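July, late morning

Slept badly and got to the table later than I wanted. The plan for the day was to clear it and decide what stays on it, a job I have put off since the move. I had 2 coffees first, which was one too many.

The wood looks better than I remembered. I oiled it in spring with the stuff from Nonwood and the strips have kept their different shades, some blond, some a bit darker. A few rings will not come out and I have stopped trying.

What was left by eleven: the bin, the plant, five small white cups. I have decided the bin is for cups and nothing else. When it holds pens and tape as well, I never find the tape.

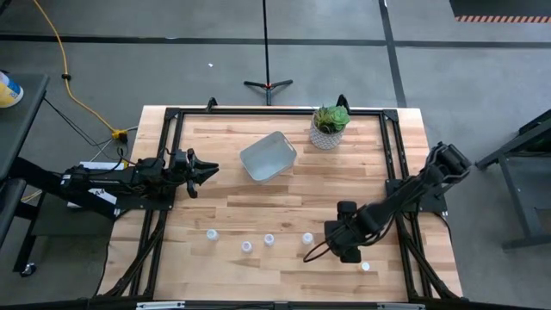

Kilian thinks a bin is the wrong thing for cups altogether and that they should go straight on the shelf by the sink, upside down, because anything with walls ends up as a junk box within a month. He may be right. He also said the plant needs more light than it gets and should go to the window. I said I would think about it and then went to lunch.

Bread, cheese, the last of the soup. Wrote to Kalkidan about the shelf brackets. She wants the short ones and I want the long ones. The order from Grilari has to go in this week either way, and the shipping is the same for both.

Back at it after two.
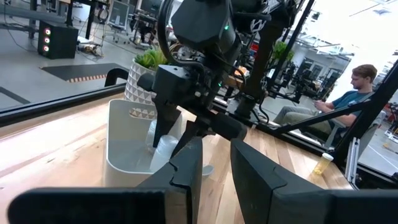
I watered the succulent a little and wiped the planter, which collects dust in all the raised triangles. An old toothbrush does it better than a cloth. The plant can stay where it is until August, then I will look at it again.

Still to do: the drawer, the box of cables under my desk, the letter to Florian. I have also not found the lid that goes with the bin, if it ever had one. Timothée might know. He is back tomorrow and I will ask him then.

Bed by ten if I can manage it.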